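Quem tem uma cozinha de seis metros quadrados aprende depressa que o armário das tigelas é o primeiro a fazer greve. O meu fê-lo em abril, quando abri a porta e me caiu uma saladeira em cima do pé. A saladeira sobreviveu. Ficam os conselhos que fui juntando desde então, sem ordem de importância e com alguma má vontade.

## Tigelas: empilhar sem rezar

Encaixe primeiro por forma e só depois por tamanho. Duas tigelas do mesmo diâmetro, uma funda e outra rasa, parecem feitas uma para a outra durante uns dois minutos e depois não há força humana que as separe. O inox é o pior nisto: cria uma espécie de vácuo e agarra-se à vizinha com uma lealdade comovente.

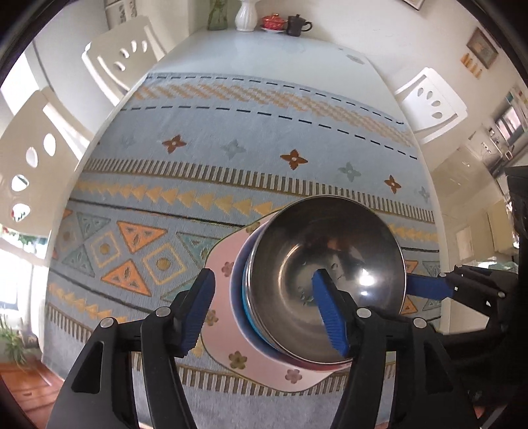

Se já estão presas, não bata com elas na bancada. Encha a de cima com água fria e gelo, mergulhe a de baixo em água quente da torneira e espere cinco minutos. O metal de fora dilata, o de dentro encolhe, e quase sempre basta uma torção leve. Com loiça de barro ou vidro não use extremos de temperatura: umas gotas de óleo na junta e paciência.

Para evitar a cena, meta um círculo de feltro ou uma folha de papel de cozinha entre cada peça. Comprei uns separadores da Lunde e são bonitos, sim senhor, mas uma t-shirt velha cortada às rodelas faz o mesmo serviço e tem a vantagem de já ser sua.

## Manchas de arco-íris no inox

Aqueles reflexos azulados saem com vinagre branco. Uma colher de sopa, um pano macio, esfregar no sentido do polimento, enxaguar. Esfregão verde, nunca, a não ser que goste do aspeto «panela de acampamento». Para o calcário no fundo, vinagre morno e dez minutos de sossego.

Quanto às mossas na borda, aceite-as. Já tentei endireitar uma com um martelo de borracha e fiquei com duas.

## O que fica à frente e o que vai para trás

Faça a seguinte experiência, um pouco humilhante: ponha tudo o que usa durante uma semana no lado esquerdo da prateleira. No fim, olhe para o lado direito. É lá que mora a fonduta que lhe deram no casamento.

- O que usa todos os dias fica à altura do peito.
- O pesado vai para baixo, por respeito aos pés.
- Loiça pintada à mão nunca vai por baixo de metal. Os bordos de inox riscam o esmalte sem pedir licença.
- Pilhas mistas, com metal, plástico e cerâmica, não devem passar das quatro ou cinco peças. Tire-as do armário com as duas mãos e na vertical.
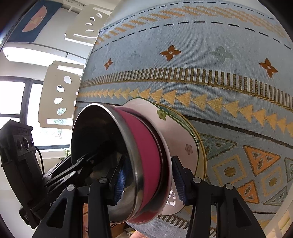 ## Tampas, esse flagelo

Guarde-as de pé, num escorredor de pratos antigo. Tampa sem recipiente espera um mês numa caixa; passado o mês, lixo amarelo e nem mais uma palavra. Na minha caixa há uma da Rerna que já vai no terceiro mês, mas essa tenho a certeza de que serve em qualquer coisa.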